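## 4. Comparison of fingertip designs on the lid task

### 4.1 Set-up

The trials reported in this section were carried out at the Destgate laboratory with the two-arm station described in Section 3. Two fingertip designs were compared. The first, supplied by Kornberg, has a flat and fairly stiff inner face. The second, made in-house under the project name Bemora, has the same outline but a softer covering. Both designs fit the same gripper body, so that the arms, the controller and the camera mounts could be left unchanged between conditions.

The lid task was chosen from the kitchen set prepared by Kanako Mizuno. It requires the operator to take hold of the lid of a bamboo steamer, move it between the basket and the table, and release it without disturbing the toy food inside. The steamer is nested in a steel pot, as it would be in ordinary cooking, and further toy produce stands behind the pot along the wall (Figure 1a). The lid presents two quite different places to grip: the outer rim, which is wide and shallow, and the small knob at the centre. 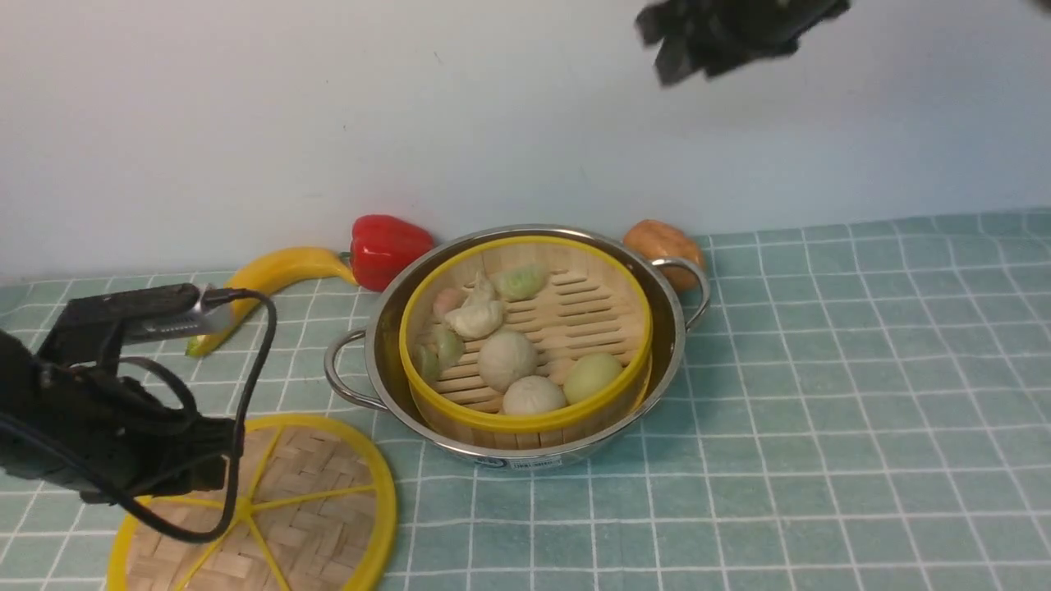

Operators were free to choose which arm to use and were not told which fingertips had been fitted, although the difference could be felt when the grippers were handled before a session. Eleven operators took part. Nine had previous experience of the station; the remaining two had completed only the introductory exercises. Each operator worked with both designs, and the order was reversed for half of the experienced group as nearly as an odd number allowed.

The toy food was put back by hand after every attempt. No fixed layout was imposed, as a pilot carried out in October had shown that operators soon learned a repeated layout and stopped watching the basket. Malachy Horgan prepared the table throughout in order to keep this step consistent.

### 4.2 Choice of grip

Almost all operators settled on the knob within their first few attempts. The rim was tried more often with the Kornberg fingertips, and usually given up when the lid tilted on lifting. A rim grip places the weight of the lid well to one side of the fingers, and neither design was able to resist the resulting turn for long.

The knob grip brings its own difficulty. The knob is rounded and smooth, and the area available to two flat fingers is small. If the fingers close above the widest part, they are pushed upwards along the curve; if they come too low, the tips meet the spokes before the knob is held. Operators relied heavily on the wrist camera at this stage, in which the knob and both tips remain in view as the fingers close (Figure 1b). The head camera was preferred for the approach and for setting the lid down.
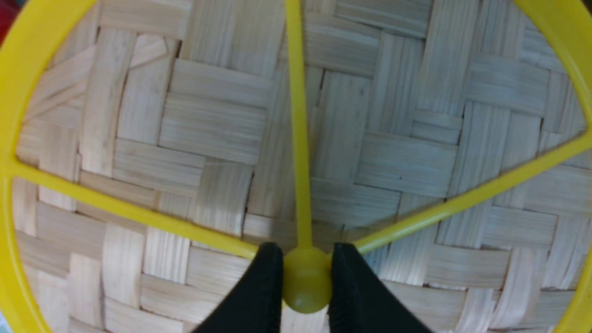

Differences between the two designs were most marked in the moments after contact. With the stiffer Kornberg fingertips, a small error in height tended to end the attempt, and the operator had to open the gripper and begin again. The Bemora fingertips allowed the same error to be corrected with the knob still held. Several operators remarked that they could "lean into" the grip with the softer pair, and that they felt less need to check the wrist view.

The softer covering was less helpful on release. It clung slightly to the knob when the fingers were opened slowly, and on occasion the lid was dragged a short way from where it had been placed. Opening the gripper quickly removed the effect. Bríd Noonan has since added a minimum opening speed to the Mahrous controller, but all trials reported here were completed under the earlier settings.

### 4.3 Limits of the comparison

The lid is light, and its knob is of a kind that favours a yielding surface. We would not expect the same result for heavy lids or for handles with sharp edges. Wear was not measured. The less experienced group is also too small to support any separate finding, and its attempts are included only in the pooled results.

**Figure 1.** The lid task at the Destgate station. (a) Head camera view of the pot, steamer basket and lid. (b) Wrist camera view of the central knob between the two fingers.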